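3.2 Where people say they look first

I should say at the start that this part of the study nearly didn't happen. Ngan-ling Yeh and I had planned to ask only about lost keys, but the first people we spoke to in August kept wandering off into spectacles, bus passes and (twice in one morning!) a single earring, so we widened the question and let them talk.

We ended up with 500 short accounts. I read every one of them, usually with a cup of tea, and sorted them by the first place searched. Pockets and bags came top, which won't shock anybody. What did surprise me was how seldom people looked underneath things – only 49 of them mentioned bending down at all before they had given up once. Ruth Ríos found much the same in her earlier diary work, though her diarists were a good deal older than ours.

Height seems to matter too. People told us they scanned surfaces from where they stood, and a table seen from below is a very different thing from the one they eat at (Figure 2).
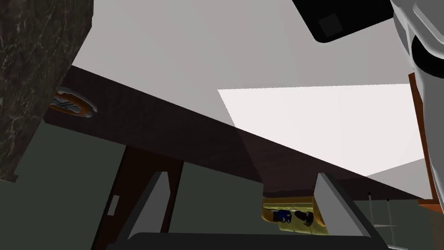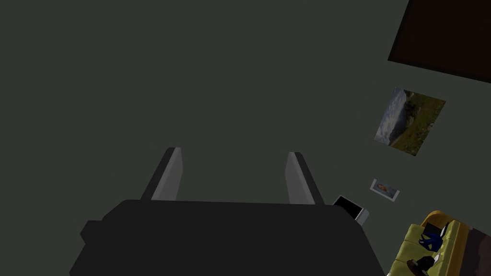
Figure 2. Two rendered views. First: the dark wooden underside of a table or shelf. Second: a view from above.

I did wonder whether tidy people search differently, and I still can't say. We asked them to rate their own homes, and nearly everyone chose the middle of the scale, so that question will be reworded before the next round.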